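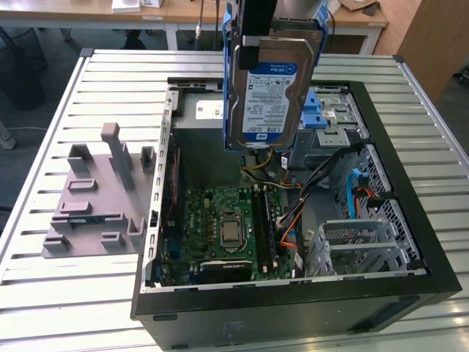
The 1 TB WD Blue in its bright blue caddy, right over the open case.

**1/** OK, old desktop thread! This tower has been my music and family photo machine forever and I'm finally giving it some love. Plan for the week: sort out the drive, fix the cables, new thermal paste, fresh install. Budget is 20 bucks, so please don't tell me to buy a new one (Aleksi, I'm looking at you).

**2/** I really like these caddies, by the way. Plastic rails down both long sides of the drive, no hunting for four tiny screws on the carpet. More cases should have them! 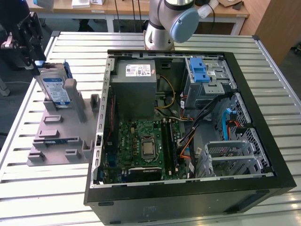 Tower on its side, drive standing up next to it.

**3/** Everything I care about is backed up twice. Duván lost 400 vacation photos last year and still gets quiet when it comes up, so I did one copy to my laptop and one to a stick that lives at my sister's place. Do that part first, folks.
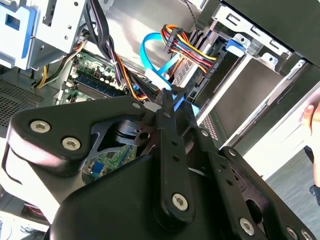

**4/** Cable routing is where I always lose an evening. I tie it all up nicely, close the case, and then some plug is an inch short and I have to cut every zip tie again. The worst one this time is that fat black bundle coming down over the motherboard, with an orange wire mixed in near the bottom. I want it off to the side, and the yellow and black ones that curl down to its left can get their own velcro strap. Velcro, not zip ties. I have learned!

**5/** Also labeling both ends of every cable as I go. Masking tape and a pen, super fancy.

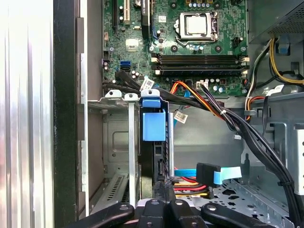 **6/** Next up is the processor. Rubbing alcohol, coffee filter, small dab of fresh paste, heatsink on. I'm team pea-sized blob and Yhon is team spread-it-with-a-card, and we've had this fight since college.

**7/** If anyone has a spare case fan in a drawer, I'll trade you banana bread for it. More tomorrow, I need dinner.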